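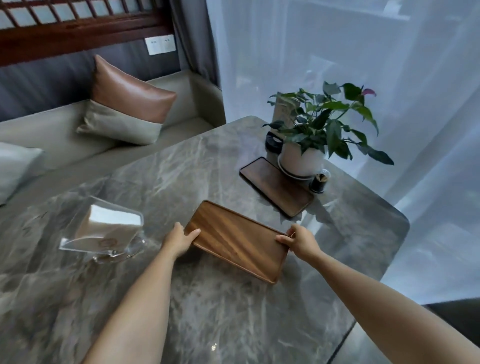 Walter Rengifo asked me on Thursday whether Balteck would be any use to a firm with only one robot arm and a very small budget. Yes, Walter! Plenty of you ask the same, so I've put it with the other usual questions.

What do I get?
Recordings of people doing ordinary table jobs by hand, seen from head height, for teaching your robot. The starter pack has 200 clips and the full one has 3650. I'd try the starter first — it's plenty to find out if your software likes our files.

Which jobs are covered?
Moving trays, tidying small things round a plant pot, wiping down, laying places. If yours isn't on the list, ask me.
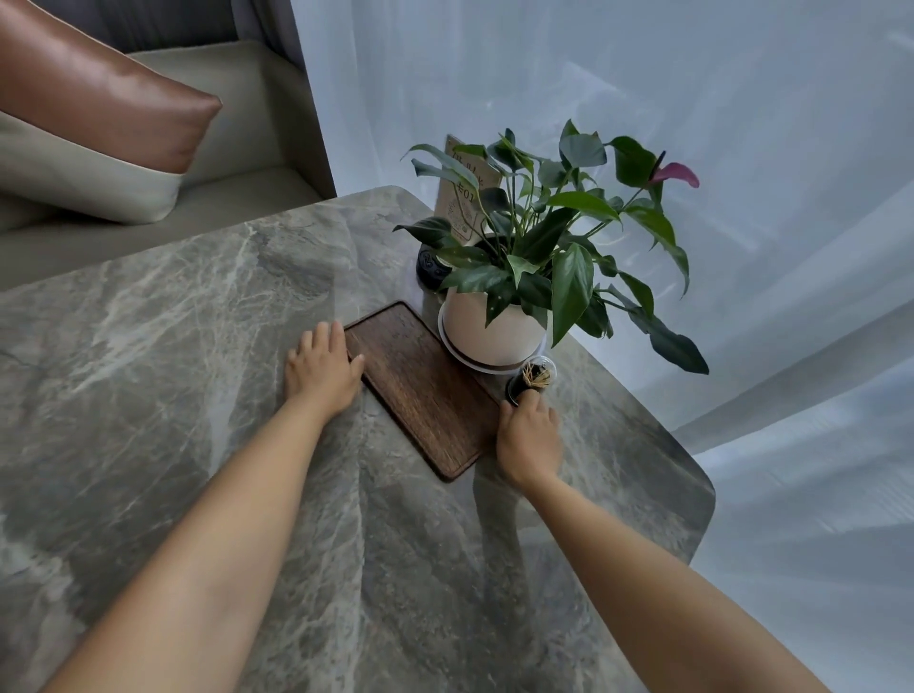
Tray work: left hand on the tray, right hand on the toothpick holder.

Do you tidy up the clumsy bits?
No, and I'd argue you want them. Yolanda Muñoz in our Clundley office sorts the clips by job and leaves the wobbles in (she's very firm about it).
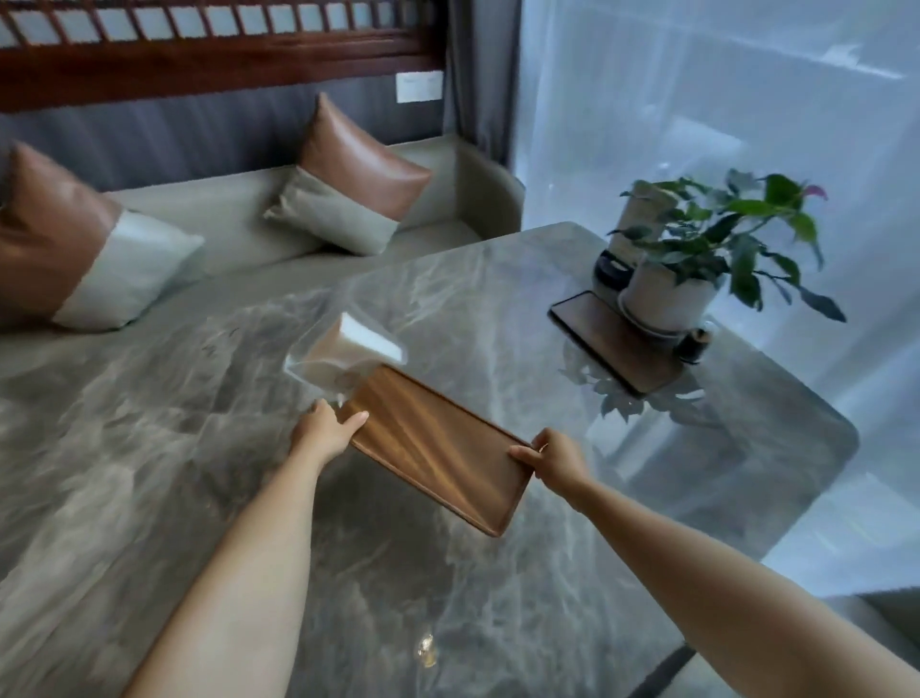 You can ask for a set without them, but it takes about 10 working days and I haven't yet met a customer who preferred it.

Can you record at our place?
We can, as long as it's near Clundley or Villanueva. Storkivville opens in February.

Contact Balteck | © Balteck | Back to top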